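Moving desks to the window side

In July we gave up the inner half of the floor and pushed everything over to the window side. I had been asking for it since the winter. The inner half had no daylight at all, and the rent went up to 1,186 a month when Tenell renewed the lease, which was enough to make even Miklós agree that we were paying for a lot of carpet.

I thought I would write down how it went, mainly for Shona, who is moving her own workshop in the autumn and has asked me three times what I would do differently.

The first thing was deciding what to keep. We had 29 crates of cable, power supplies and half-finished boards, most of them last opened when Kaj was still on the Kasotach job. I set a rule that anything without a label went in the recycling pile unless someone claimed it by four o'clock. Kaj claimed two crates and then put one of them back. The rest went.

Desks were next. Ours are heavy and they don't come apart without a fight, so we slid them on old blankets, two people to a desk. It took most of a morning. One leg got bent and is now propped on a folded bit of card, and I keep meaning to order a new one.

Power was the part I had worried about. We didn't want leads across the floor again, after Shalini went over on one in the spring and hurt her wrist. The electrician quoted 3,227 for new floor sockets, and 824 to work with what we already had overhead. We went with the second. He was done in a day and a half and left the place tidy, apart from the dust, which came down on everything and which I was still wiping off keyboards a week later. 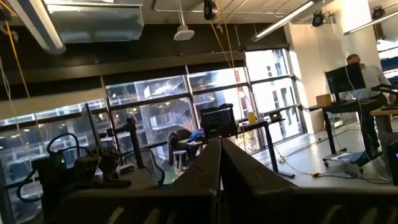

Does it get too hot, working beside that much glass?
It depends on the hour. Mornings are comfortable, and from two until five I move to a desk further in or find a job to do in the store cupboard.

The glare was worse than the heat for the first few days. Miklós had his screen facing the glass and couldn't read a thing after lunch. We turned his desk side on, so the light comes from his left, and he stopped complaining. I would tell anyone to do that from the start. We ended up shifting four desks a second time, with the blankets, when we could have done it once.

Noise is a bit different too. The old side had carpet and low shelves and it soaked everything up. Over here you hear every dropped screwdriver. Ragnheiður has brought in a thick rug from home and put it under her chair. It helps her, though it makes no difference to the rest of us.

I still haven't sorted the storage. The Thygesen shelving was measured for the old wall and is a hand's width too long for the new one, so it is standing in the corridor with a note on it asking people not to lean things against it. They lean things against it. If I were Shona I would measure the shelves before the desks, and I would do it myself with a tape and not go by the drawing the landlord sends, as ours was wrong in two places.

The kettle has moved as well. It is now by the sink, where it should have been all along, and the mugs are on the shelf over it.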